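4.2 Brush handling with the Wolex gripper kit

The second part of our review concerns tools which are long and thin. The Wolex kit is sold by Clasbridge as a ready package for small laboratories: two fingers, a wrist camera, the mounting plate and a software license for one arm. The product sheet speaks mostly about boxes and bottles. We wanted to know how the same fingers behave with a slender shaft, because two of our partner groups asked for painting tasks and did not wish to buy a special tool holder.

The vendor recommends closing the fingers at 80 percent of the maximum force for any object below 15 mm in width. We kept this value during all trials in this section. The wrist camera is placed so that the closing line of the fingers stays near the lower border of its view, and a held tool then covers a part of the workspace. Figure 3 gives the wrist view (a) and the external view (b).
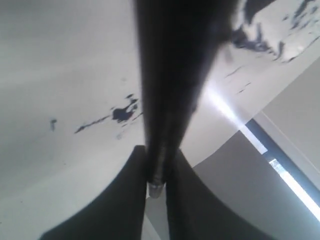
For the evaluation we collected 300 short episodes, divided equally between the default controller and the Dmytriv controller, a paid option of the same kit. An episode was stopped by the operator if the shaft turned in the fingers so much that the planned contact was no longer possible. We did not correct the grasp by hand inside an episode, although the manual permits it.

The main difficulty was rotation and not dropping. The fingers have enough force, but their contact area is short, and a side load at one end of a long shaft makes a large moment. With the default controller this ended 32 episodes before completion. The Dmytriv option lowers the speed near contact, and the operators found it easier to supervise. It is, however, noticeably slower, and a buyer should consider if the extra license is worth this price.

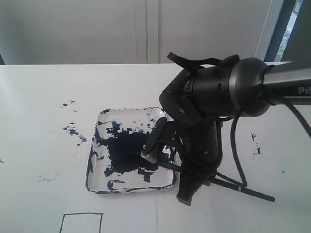
Cleaning is a cost that the offer does not mention. Paint on the tray and on the table changes the background between episodes, so a visual policy should be trained with stained surfaces as well as clean ones. We also recommend a cover for the finger joints — the Hondgate sleeve fits without modification — and a fixed route for the cables on the outer side of the arm.

Support from the vendor was good in general. Our questions about the force setting were answered by Kelly Holroyd in the same week, and the corrected table was added to the manual in November. The calibration procedure for the camera is still described too briefly, and we return to it in Section 4.3.

Figure 3. Brush handling setup: (a) view from the wrist camera, with the shaft at the fingers; (b) arm and gripper over the white paint tray.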